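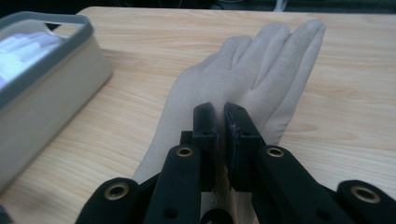

*Product notes by Primo Bellini, Sunday, August 23, 2020*

# Griltport 2 — rotary mixer for club and home

The Griltport 2 is the second mixer from Neltuver, and it is made for DJs who play long blends of house, techno and progressive trance. It has four channels, all with large rotary knobs in place of the faders. If you have played only on fader mixers before, please give yourself some evenings to get used to it. The movement of the hand is different, and the mix becomes slower, in a good sense.

I have used the first model for many years in my own sets, so I was curious what they would change. The main change is the isolator. On the old unit the low band was a little too wide, and when you cut the bass you lost also the body of the vocal. Now the crossover points can be moved with two small controls on the top panel. I keep the low one quite far to the left for trance records with a rolling bassline, and near the centre for disco.

## Sound

The signal path is analogue from input to master. The headphone stage is louder than before, which was asked for by many club residents, and it stays clean when the booth is noisy. There is no effects section. You get one send and return, with its own level on each channel, so you can connect a tape echo or the reverb you already own. On the breakdown of Ollton's "Fontana" I sent only the piano to a delay and the tail stayed clear of the kick when it came back.

The phono inputs have good gain, also with quieter old pressings. My favourite test is a worn 12-inch with a lot of surface noise, and here the highs were soft but not dull.

## Connections

- Four stereo channels, each switchable between phono and line
- Balanced master output on XLR
- Booth output with separate level and bass cut
- Send and return on 6.35 mm jacks
- Record output on RCA, before the master volume
- Headphones on both jack sizes

The microphone input shares channel four. When the mic is connected, the line source on this channel is muted. For radio shows this can be a limitation — please plan for it.

## Build and delivery

The housing is steel, with side panels in walnut or black. Knobs are aluminium and can be exchanged; a set in grey is sold separately. The power supply is internal and works on 230 volts, with an Australian plug in the box. For a flight case, allow 70 mm of free space behind the unit for the cables.

Price is $1418 with GST included. Orders leave our warehouse on weekdays, and freight to regional addresses is calculated at the checkout. If you are not satisfied, you can return the mixer within 45 days in its original carton. Please don't throw away the foam inserts, we can't accept a return without them.

## Servicing

Rotary pots collect dust with the years, also in a tidy studio. Cover the mixer when it is not used, and don't spray contact cleaner from above. The channel cards can be removed one by one from below with a normal Phillips screwdriver, and spare cards are kept in stock. The next batch of walnut panels is expected in March, until then the black version is the only one we can ship.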